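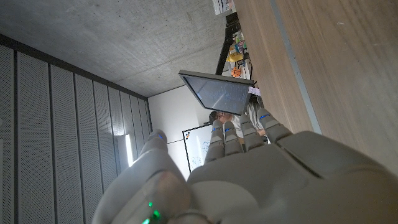
I bought the Arnby monitor arm because my old screen stood on a thick foot and took the best part of my desk. I work with text all day, and in the evening my daughter wants the same desk for her drawing. The arm is black and quite plain, and next to a light wooden desk it looks more serious than I expected from the price. Small things have now moved in beside it, the colorful ones and the little orange ball with the basketball pattern, and I don't mind them there, they were always somewhere under the old foot before. My monitor has a black frame too, so the two look like one set, although they are from different makers.

I must say first that I am not a technical person. The assembly took me 29 minutes with the key from the box. The manual is from Arnby and it has only drawings, no words, and drawing number 11 is wrong, or I understood it wrong. It shows the clamp plate with the holes to the back. I did so, and the arm was leaning. I turned the plate and then it was good. My colleague Nazar Holovko has the same model and he made the same mistake, so maybe they will correct the drawing one day.

What I like. The arm moves with one hand and it stays at the height where I leave it. I can turn the screen to a strong angle when the sun comes from the window, and turn it back after lunch. The clamp has a soft pad under it and after three months there is no mark on the wood.

What I like less. The clips for cables are too narrow. My power cable is thick and it jumps out each time I pull the screen toward me, so I tied it with a piece of ribbon. The tilt screw is also stiff. When I tried to make it a little more free, the screen went down with its nose to the desk, and I needed many attempts to find the middle. Also the paint has a very thin place near the joint. It is not visible when you sit, but I know it is there.

Before this one I tried the Graver arm from the Stetsiuk shop. It was 60 cheaper and its joint made a noise like an old door. I returned it after one week, and they took it back without any discussion, for which I thank them.

Would I buy the Arnby again? Yes, for a screen of normal size. For a very wide and heavy one I would look for something stronger, and I would measure the thickness of the desk before ordering, which I did only after.

Four stars from five.

Bohdana Romaniuk
Jul 23, 2021

11 comments
Share 29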